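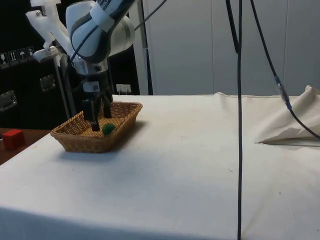
Shop's in Cadville, up a flight of stairs, kettle on the windowsill. Half past seven on a May evening and the builder of the Stalthorpe rig is already apologizing for the coffee. No name please, the day job doesn't know about the hobby.

So why a basket? "Everybody starts with a flat table. I did too, 14 weeks of it. Flat is easy. A basket has walls. You come in at a bad angle and you hit the rim."

The arm came second hand. Most of the evenings since have gone into mounting and cables, the boring stuff. Printed parts especially. "I went through 21 versions of one bracket. Some of them snapped in my hand."

And the cloth? "Plain white. Shadows are easier to read on it. Plus it's cheap, I wash it at home."

Software is a home-grown thing called Atinga, 202 saved runs so far, kept in a folder the builder calls "a mess, dont look." Each run is one reach into the basket. Some grab, some miss. Which is it mostly? A laugh. "Ask me in the fall." 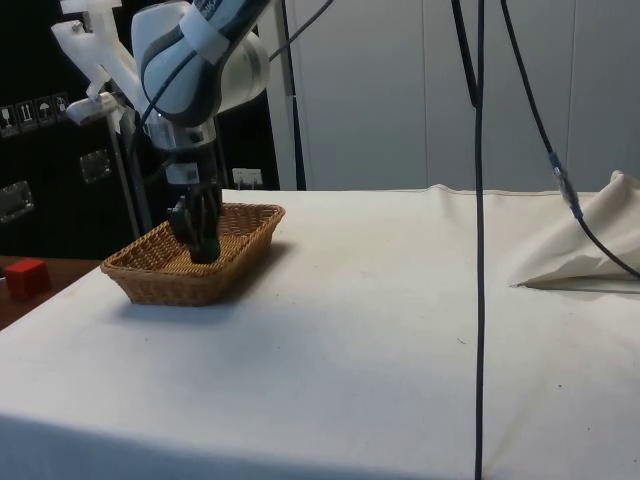
Fingers down inside the basket, on the Stalthorpe bench in Cadville.

Biggest headache right now is the last inch. "Getting over the basket, fine. Going down, fine. Then you're near the bottom and the rim is hiding half of what you want to see." A second viewpoint is on the list. So is tidier cabling, has been for a while.

Money? Less than you'd think, more than was promised at home. Parts get swapped with a group over in Claltau, who have there own arm going and send teh odd spare finger.

Next up is a deeper basket, 18 inches. "Already bought it. It's under the stairs."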